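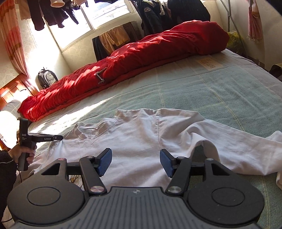
Household Textiles, Unit 3: Folding Long-Sleeved Knit Tops
Handout to go with the second lecture. Agnes Imrie, Geddes building

Bring a long-sleeved top of your own to the practical. A plain one is easiest to learn on. Leave out anything with a hood, a zipper or a stiff lining until the next unit.

Working surface

A bed is fine and is what most people use at home. The drawback is that a mattress gives under your hands, so creases pressed into the cloth on a bed are softer than those made on a table. Pull the cover tight before you start. If you work on a table, it should be at least 22 inches deep or the sleeves will slide off the front and drag the body with them.

Laying out

Front down for the standard fold, front up if you want any print or lettering to end up inside. Take hold of the shirt at the shoulder seams, not the hem, and let it drop onto the surface. Most tops land crumpled in the middle. Smooth from the collar toward the hem with flat hands, then from the center out to the side seams. Do the sleeves last. A sleeve that bends down at the elbow should be drawn out straight from the shoulder before you fold anything, cuff included.

White cotton shows every wrinkle in direct sun. This is useful when checking your work, less so when you are trying to decide if a shirt needs ironing - look at it again in shade.

The standard fold

1. Fold one side in toward the center, starting from the middle of the shoulder.
2. Turn the sleeve back down so it lies parallel to the side fold. The cuff should stop short of the hem.
3. Repeat on the other side. The two folded edges should be even from top to bottom.
4. Bring the hem up a third of the way, then fold again to the collar.
5. Turn over and straighten the neckline.

Common faults

Collar off center: the first side was folded too deep. Open it out and begin again from step 1.
Bulge at one shoulder: the sleeve was turned back at an angle and is bunched under the fold.
Ribbed collar stretched: usually from lifting the shirt by the neck. Ribbing recovers some of its shape in the next wash.

For the practical

Fold the same top 3 times and keep the last one for marking. Allow 60 seconds a fold, smoothing included. Shelf width in the Hascombe room is narrower than at Costell, so those in the Hascombe group should fold the sides in a little deeper at steps 1 and 3.

Reading: the chapter on knits, up to the section on wool.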